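Best way to clean scuffs off a painted kitchen wall without leaving shiny spots?
Posted in Clillwood Home Help > Paint and Walls
229 views

Hi all! I moved into my place in August and the kitchen walls are a flat light green that I really love (the previous people picked it, I can't take credit). But flat paint in a kitchen, ugh. I've got gray streaks behind the counter where stuff gets pushed back against it, and every time I scrub one I end up with a shiny patch that looks worse than the mark did. I tried one of those white foam erasers and a bit of color came off on it, so I stopped.

I don't have any leftover paint and I don't know the brand. Is there a way to clean this, or am I repainting the whole wall? My budget is $60, maybe a little more if somebody talks me into it.

Thanks!
Touran Nikzad

2 replies

Ooh, I know this wall! Well, not yours, but I lived with one just like it for years. Put the foam eraser away, it's basically very fine sandpaper and flat paint hates it. What worked for me was a soft white cloth, a bowl of warm water and one drop of dish soap. Wring the cloth out till it's barely damp and dab. Don't go in circles! Then dab again with plain water and let it dry overnight before you decide if it worked, because damp paint always looks darker and you'll panic and keep going (ask me how I know).

If it's a greasy mark, leave the soapy cloth pressed on it for a minute first. And try it low down in a corner before you do the part everybody looks at.
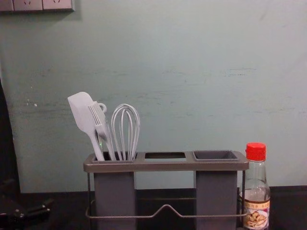 Kalliopi Kontogiannis
Community Helper, Paint and Walls

My own pale green wall still has a band of grayish scuffs across it behind the counter, and I've made my peace with that. The utensil holder stays in front and I look at the cooking. But if yours is driving you nuts, cut a chip from somewhere hidden, like under an outlet cover (power off at the breaker first, please), the size of a quarter or a bit bigger, and take it to a paint store that does color matching. I got a quart done at Arkden for well under your sixty bucks. Ask for a washable matte this time. Do the whole wall from corner to corner though. Touch-ups on old flat paint show up as little squares, and I've got a couple in my hallway to prove it.

just paint it semi gloss. i did my whole kitchen for 200 with the rollers and tape and everything, wipes right off
Hooman Esfahani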